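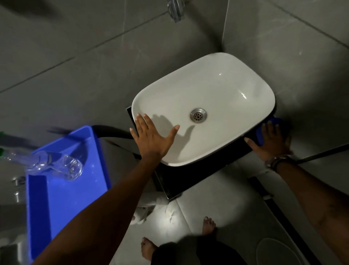

スライド1　洗面ボウル拭き。左手は手前の縁、右手に青い布

（マイク確認。水を一口飲んでから)

はい、こんにちは。スタムルホルム(Stamulholm)でデータ収集の担当をしています。今日は「洗面台を拭く手本を集める」という、ものすごく地味な話を20分します。モデルの話は、このあとElango Josephさんがたっぷりしてくれるので、数式が見たい方はそれまで我慢してください!

最初のスライドは出しっぱなしで話します。左手の影がボウルの中に落ちていますよね。右側です。私、集め始めたころはこういう影が嫌で嫌で、照明を足そうかとずっと言っていたんです。でも学習班からは「足さないで」と返ってきました。人の家の洗面所に照明を持ち込む人はいないでしょう、と。そりゃそうだ、で終わりました。

（ここで会場に聞く。洗面台を最後に拭いたのはいつですか。手が挙がらなくても先に進む)

スライド2　なぜ洗面所か

プロジェクト名はBangera(バンゲラ)です。由来を毎回聞かれますが、私が入ったときにはもうこの名前でした。台所、寝室、洗面所の三つでスタートして、台所はすぐに集まりました。みんな台所はやりたがるんですよ、皿とか鍋とか、絵になるので。洗面所は残りました。それで私のところに来ました。

今の総数は4,000本です。一本というのは、作業の始めから終わりまでをひと続きで撮ったもの。そのうち洗面ボウルの拭き掃除が400本。一割です。少ないと思うか多いと思うかは立場によって違って、私は腰が痛いので多いと思っています。

（笑いが来なかったら、すぐ次)

スライド3　手本の一本ができるまで

流れはこうです。収集者が頭にカメラをつけて、いつも通りに掃除する。終わったらRoltorix(ロルトリクス)に上げる。Roltorixは社内の仕分けツールで、動画を細かい動作に区切って、それぞれに短い文をつけます。「布を持つ」「縁を拭く」「水を出す」とか、そのくらいの粒度。

この「いつも通り」が難しいんです。カメラをつけた途端、人は急に丁寧になります。私もそうでした。自分の最初の一本を見返したら、蛇口の根元を三回も拭いていて、家では絶対にやらない。妻に見せたら「うちでもやって」と言われました。なので今は、慣れるまでの二本は最初から使わないことにしています。ご本人には言いません。言うと、その二本の間だけ雑になるので。

指示書は半ページです。最初は六ページありました。Orest Onyshchenkoさんが書いた初版で、布のたたみ方から立ち位置まで全部決めてあって、よくできていたんですが、集まった動画が全員そっくりになってしまった。Orestさん本人が一番がっかりしていて、翌週には自分でばっさり削ってきました。あの判断は早かったなあ。

残したのは次の項目だけです。

・作業の前に手元をひと目見る
・道具は手の届くところに置く
・途中で話しかけられたら、そのまま続けて、あとで印をつける
・鏡に顔が映ったら申告する

四つ目は大事なので、あとでもう一回言います。

スライド4　両手の話

今日いちばん話したいのがここです。

（スライド1に一度戻す。戻し方を忘れがち。左矢印を三回)

右手は布をボウルの向こうの角に当てています。指が縁の裏に回っていますね。じゃあ左手は何をしているのか。指を開いて、手前の縁から内側にかけて、べたっと置いている。

Roltorixの初期のラベルだと、こういう左手は「待機」でした。拭いていないから。私も何十本もそう付けました。で、ある日、自分の家で左手をポケットに入れてボウルを拭いてみたんです。やりにくい! 体が前に持っていかれるし、奥の角に力が入らない。左手が体を支えていることもあるんだなと、四十過ぎて知りました。

それで「待機」を割って、「支える」「押さえる」「待つ」にしました。もちろん画面から力は読めません。ここは正直につらいところで、手のひらが面についているかどうか、指が開いているかどうか、そういう見た目で判断するしかない。二人で別々に付けて、合わなかったら三人目に回します。合わないのはだいたい「支える」と「待つ」の境目です。スライド1の左手をどちらにするか、今ちょっと考えてみてください。私は「支える」に入れます。反対の方、あとで話しましょう。

（時計を見る。ここまでで8分なら順調。10分超えていたらスライド6を飛ばす)
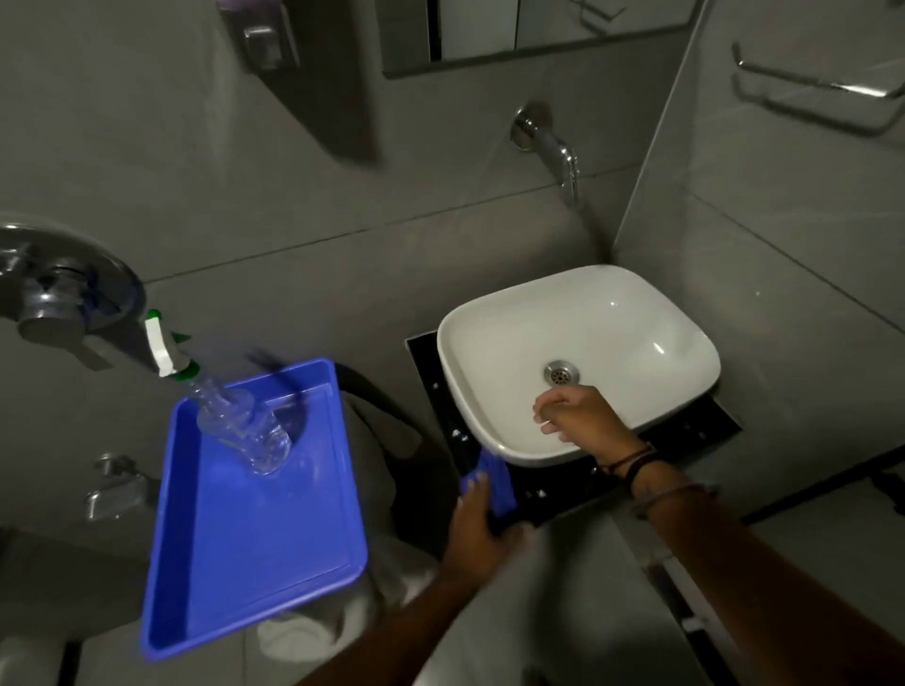 スライド5　同じ洗面所、別の瞬間。布は左手。蛇口から細い水

同じ場所の別のカットです。こちらは布が左手にありますね。右手はボウルの上。

私が嬉しくなるのはこういうところなんです。指示書に「布は利き手で」と書いていたら、こういう姿はたぶん減っていました。掃除って、布がわりとあちこちに行くんですよ。右、左、台の上、肩にかける人もいる。持ち替えの瞬間は短いのに、そこでつまずくと続きが全部だめになる。Elangoさんの班が欲しがるのもまさにそこです。

それから水。見えますか、後ろの方。蛇口の先から細い筋が落ちています。灰色の壁が背景だと、ほんとうに見えにくい。プロジェクターだともう無理かもしれないですね。手元の資料だとまだわかると思います。

この「出ているかどうか」のラベルで、去年の私たちはかなり揉めました。音を使えばいいじゃないかという意見もあって、それはその通りなんですが、うちは会話が入るのを避けるために音を録っていません。だから目で見るしかない。今は「出ている」「出ていない」「わからない」の三つです。「わからない」を作るのに反対した人もいましたけど、私は作ってよかったと思っています。疲れてくると人は必ずどちらかに寄せてしまうので、逃げ場があるほうがいい。

あと左のほう、青いトレイの中に透明なスプレーボトルが寝ていますよね。緑のヘッドのやつです。透明なので、下の青が胴に少し映り込んでいる。物体の輪郭を取る人はこれが大嫌いです(笑)。しかも横向き。カタログみたいにまっすぐ立っているボトルなら、いくらでもデータがあるんですけど、寝かせてあるボトルとなるとぐっと少ない。だから直さないでくださいとお願いしています。置いたものは置いたまま。

白いボウル、黒いつやのある台、クロムの金具、灰色のタイル。洗面所って反射するものばかりで、機械の目には相当いじわるな部屋だと思います。台所が先に集まったのは人気のせいだけじゃないな、と最近は思っています。

スライド6　捨てたもの　（時間がなければ飛ばす)

洗面ボウルの分では、70本を外しました。さっきの400本は外したあとの数です。理由を多い順に言うと、まず手が画面の外に出ている。下を向いて拭いているつもりでも、首の角度がちょっと浅いと、手元が下に抜けるんです。背の高い人に多いですね。これはEstix(エスティクス)、頭につける固定具のほうですが、あれの角度を一段下げたら目に見えて減りました。ねじ一本の話です。三か月悩んでねじ一本。

次が、途中でやめたもの。宅配が来た、子どもが起きた、など。これは全部捨てるのがもったいなくて、前半だけ使えないか相談中です。

それから、きれいになりすぎた洗面台! 同じ人に続けてお願いすると、三本目あたりで拭くものがなくなるんです。ぴかぴかのボウルを拭く真似になってしまう。だから一軒につき一日二本まで。これを決めたのが2月で、それ以前の分はまだ見直している途中です。

スライド7　顔と鏡

さっきの四つ目の項目。洗面所には鏡があります。頭にカメラをつけて鏡の前に立つと、当然、自分が映ります。家族の方が後ろを通ることもある。

うちの決まりは、申告があったらまず人が見て、その区間をぼかすか、切る。自動のぼかしもかけていますが、それだけに任せることはしていません。曇った鏡や斜めから見た鏡だと、見落としがあるからです。収集者が「やっぱり出したくない」と言ったら、理由は聞かずに一式消します。これまでに二回ありました。そのうち一回は歯ブラシの数が恥ずかしいとのことで、いや、理由は聞かないんですけど、教えてくれたので。

（ここは少しゆっくり話す。質問が来やすい)

スライド8　これから

次の目標は、洗面ボウルをあと400本。埋め込み型のボウルと、片側が壁にくっついている洗面台を増やしたいです。今は台の上に置くタイプがちょっと多すぎる。色も白ばかりなので、濃い色のボウルをお持ちの方、いらっしゃったらぜひ声をかけてください。ほんとに探しています。

それと、左利きの方。全然足りていません。左利きの人がどの順番で縁を回るのか、私はまだ自信を持って言えません。

ラベルの区切り方も途中です。「拭く」と「すすぐ」の間に、布を絞るだけの短い時間があって、これをどちらに入れるかで木曜の打ち合わせが一時間つぶれました。Orestさんは独立させたい派、私は「すすぐ」にくっつけたい派。みなさんの現場ではどうしているか、休憩中に教えてもらえると助かります。

（予備の質問が出なかったとき用)
・報酬は？　→ 一本いくらではなく時間払い。本数払いにすると急ぐので。
・手袋は？　→ してもしなくてもいい。普段する人はする。
・洗剤の種類は記録するか？　→ していない。したほうがよかったと後悔中。

（Elangoさんに交代。HDMIは抜かないでそのまま渡す)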